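Guest Residence FAQ: Bedrooms, Furniture and Bedside Items
Votstead House

The following answers apply to all bedrooms at Votstead House, including those in the Astley Wing. Residents staying longer than one month should also read the Long Stay Handbook, available from the Housing Office.

What furniture is provided in each bedroom?

Each bedroom is furnished with a bed, at least one bedside table, a wardrobe, a desk and a desk chair. Rooms in the Astley Wing also have a luggage bench. An inventory card is kept inside the wardrobe door. Residents are asked to check the card on arrival and to report any missing or damaged item to the Housing Office within 2 days. Items reported after that period may be charged to the resident at the end of the stay.

May I move the furniture?

The desk chair and luggage bench may be moved freely within the room. Beds and wardrobes may be moved only by house staff. The bedside table may be shifted a short distance for cleaning or to reach something that has fallen behind it. Please lift it by the body with both hands and do not drag it, as the metal legs mark the floor. Unplug anything standing on the table first.

What are the round bedside tables made of?

The round tables have a drum-shaped body finished in wood-grain veneer and stand on slim metal legs. They were supplied by Plevotis when the bedrooms were refurnished in July. The veneer should be wiped with a soft cloth, slightly damp, along the direction of the grain. Bleach, furniture polish and abrasive pads must not be used. Spills on the top should be wiped up promptly; the raised lip holds liquid against the edge, where it can work its way under the finish.
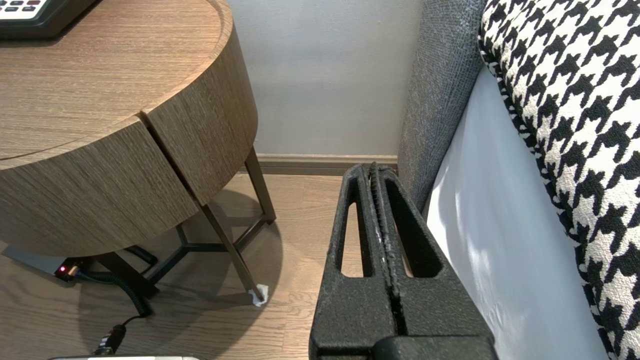 Round bedside table beside the bed, with a power strip on the floor underneath.

Where can I plug in a phone or reading lamp?

Power strips are supplied for bedside use. The strip belongs on the floor under the table, with its switch within reach. A red light on the strip indicates that it is receiving power. If the light does not come on, check that the strip is plugged into the wall and switched on before calling the Housing Office.

May I bring my own power strip or extension cord?

Personal power strips are permitted only after inspection. Please bring the item to the Housing Office, where it will be examined and labeled. Two power strips may never be connected to each other. Heaters, kettles, irons and hot plates may not be used in bedrooms under any circumstances.

How should cables be kept?

Cables should lie clear of the walking space between the bed and the door. Spare length may be looped loosely and left beneath the table. Cables must not be run under rugs, pinched beneath a table leg or wound tightly while in use. Any cable with a cracked cover or a bent plug should be unplugged and handed in at the Housing Office.

Are bedrooms cleaned during my stay?

Bedrooms are cleaned weekly. Housekeeping staff sweep the floor, including the space under the bedside table, and wipe all clear surfaces. Staff do not unplug or rearrange personal items. Residents who would like the top of the table cleaned should clear it beforehand. Scraps of paper and tape on the floor will be treated as trash, so please pick up anything you wish to keep.

The table wobbles. What should I do?

Check first that nothing is caught under one of the feet. If the table still rocks, submit a repair request giving the room number and the inventory number from the card. Please do not wedge folded paper under a leg or tighten the frame yourself. Repairs to furniture are carried out by Ait Ali under a service agreement with the house, and a replacement table will be provided if the work takes longer than one day.

What happens if I damage an item?

Ordinary wear is not charged. For burns, deep scratches, water damage or broken legs, the resident is charged the cost of repair. Where a bedside table cannot be repaired, the replacement charge is $214. A charge may be appealed in writing to Shuzhen Meng, Residence Manager.

What should I do before checking out?

Empty all drawers and cupboards, unplug personal chargers and look under the bed and table for anything left behind. House power strips must remain in the room. Items found after departure are held for 76 days and then donated or discarded.

Whom do I contact?

Questions about furniture and repairs should be directed to Aiguo Xiong, Housing Office, extension 1633. For urgent electrical problems outside office hours, call the front desk.

Page last revised 2/10/19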